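About Flolis

Flolis supplies drying racks, display stands and storage fittings to shops, laundries and small workshops.
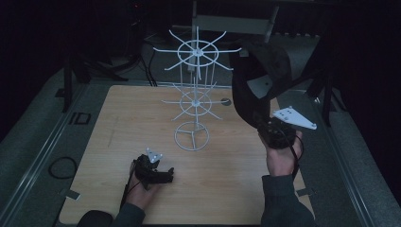

What we do

We design and sell fittings for premises where floor space is limited. The range is divided into four groups: hanging racks, rotating stands, wall rails and shelving. Most items are sold flat-packed and can be put together with a hex key and a screwdriver. Spare parts are listed separately, so a damaged arm or foot can be replaced without buying the whole unit.

The catalogue holds 68 products. Each one has a data sheet giving overall dimensions, packed weight, maximum load per arm or shelf, and the recommended clearance from walls and heaters. Loads are stated for even distribution. Where a product is meant to be loaded on one side only, the sheet gives a second, lower figure.

Product lines

Kalov is our line for shops. It covers freestanding and counter-top stands for scarves, belts, cards and light packaged goods. Finishes are limited to white, grey and black.

Brara is our line for laundries and shared drying rooms. Uprights are spaced for wet textiles and the feet are adjustable for uneven floors. The largest Brara unit is rated at 70 kg in total.

Ye is the smallest line, made up of hooks, clips and end caps that fit both of the others.

Testing

Samples from every production batch are loaded to the stated maximum and left for seven days. Deflection is measured at the start and at the end. A batch that exceeds the permitted figure is held back and is not sold as seconds. Coatings are checked for adhesion and for marking on pale fabric.

Ordering and delivery

Trade accounts are invoiced monthly. Orders under £60 carry a fixed delivery charge, shown at checkout. Stock items leave the warehouse within two working days. Made-to-length wall rails take longer, and the date is confirmed in writing once the drawing has been approved.

Returns

Unused goods in their original packaging may be returned within 60 days. Cut rails cannot be returned unless the error is ours. Please quote the order number and the part code printed on the bag of fixings.

Page last revised: Tuesday, November 26, 2024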